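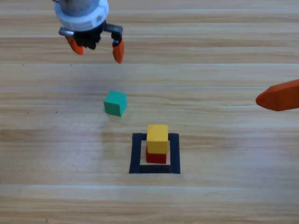
Pale planks, streaky grain, a bit of a sheen

hollybank827
Posted 1/8/21
Hello all, long-time lurker and a very slow sander. I've been dithering since May over what to put on our kitchen table. My sister swears by Pluvargate hard wax oil (she did her whole landing with it, bless her) but I do love these lighter, honey sort of tones and I'm frightened of everything going orange. Any thoughts gratefully received!

mossandmortar
Welcome! Oil every time, love. Two thin coats, a good rub between them, and you can patch a tea ring without redoing the lot. Ours has had 7 years of grandchildren.

Pornitero
Sorry, can't agree. Oil darkened my ash top terribly and I sulked for a month. Matt water-based varnish kept it pale.

mossandmortar
Was that thin coats, though? And did you wipe off the extra?

Pornitero
I did, thank you! Twice!

hollybank827
Oh dear, I didn't mean to start anything. Might try both on the underside first.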